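Robots ménagers : et si le tiroir à écouteurs était le vrai test ?

24/08/2021

Plier un t-shirt, remplir un lave-vaisselle, ranger un bureau : voilà des années qu'on nous annonce des machines capables de s'en charger. Chez Nalterside, la petite équipe de Daiane Araújo a choisi une corvée que tout le monde connaît et qui donne envie de hurler, les écouteurs filaires qui traînent sur la table. Deux bras, un petit meuble à tiroirs roses, des fils noirs un peu partout, et au travail ! 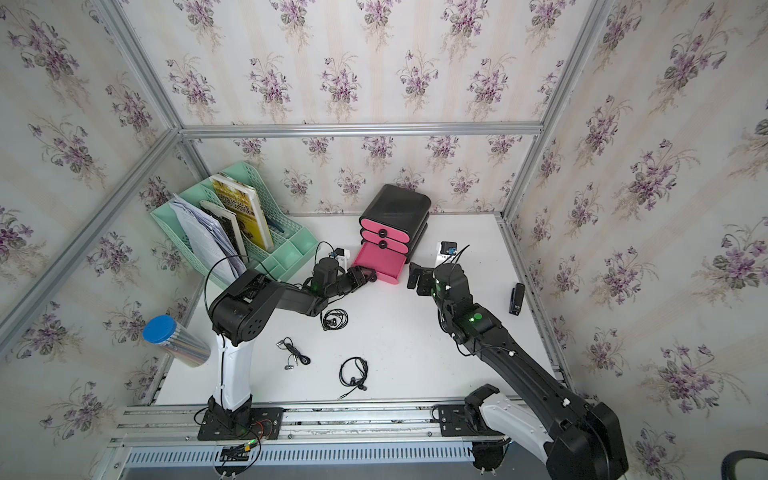

Odair Rangel, lui, reste de marbre : il trouve qu'un enfant de six ans ferait la même chose plus vite, et demande qu'on lui reparle de tout cela le jour où la machine saura aussi vider le tiroir et jeter ce qui ne marche plus.

L'objection est juste, et pourtant je suis sorti de là emballé. Un câble, pour un robot, c'est une horreur : il n'a pas de forme fixe, il glisse, il s'accroche à son voisin, et la prise part d'un côté pendant que les oreillettes partent de l'autre. Une boîte en carton se laisse saisir de dix façons. Une pelote de fils, il faut choisir où pincer, et choisir bien.
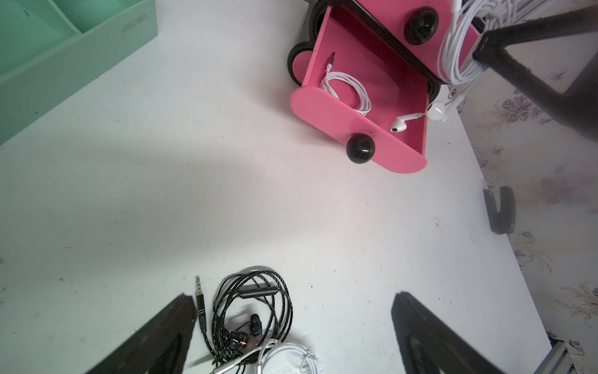 L'équipe a donc multiplié les essais depuis février, 320 au total, avec des fils posés chaque fois autrement. Daiane Araújo refuse de donner un taux de réussite avant d'avoir tout dépouillé (on a insisté, rien à faire). Elle admet volontiers que le rangement soigné, celui où le cordon finit bien enroulé, reste le plus difficile.

Et puis il y a le meuble. On n'y pense jamais, mais ouvrir un tiroir léger demande du doigté : il faut tenir le bouton rond sans déraper, tirer droit, s'arrêter à temps pour ne pas tout faire basculer. 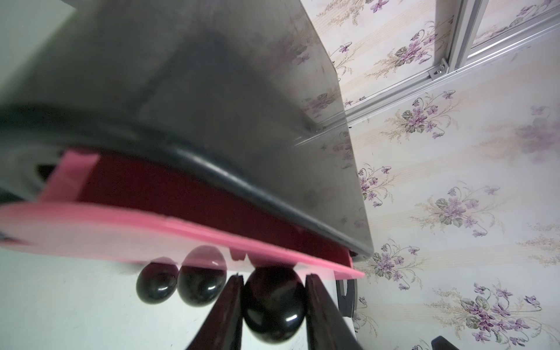
Le même genre de geste intéresse les ateliers. Un poste de préparation de commandes, c'est aussi des bacs à ouvrir, de petites pièces à trier, des sachets qui se coincent. Wellington Nogueira, chez Medeiros, suit ces travaux de près et imagine déjà des bras affectés au réassort des petites fournitures, la nuit, quand les allées sont vides.

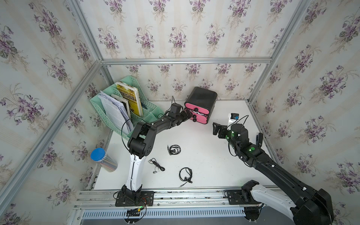
Photos : Nalterside

Pour la maison, il faudra patienter. Le montage occupe une table entière, et personne n'a encore parlé de prix. Reste que voir deux bras s'attaquer à ce fouillis-là m'a réjoui comme peu de démonstrations ces derniers temps. Prochaine étape pour l'équipe : les chargeurs de téléphone, avec leurs gros blocs au bout du fil.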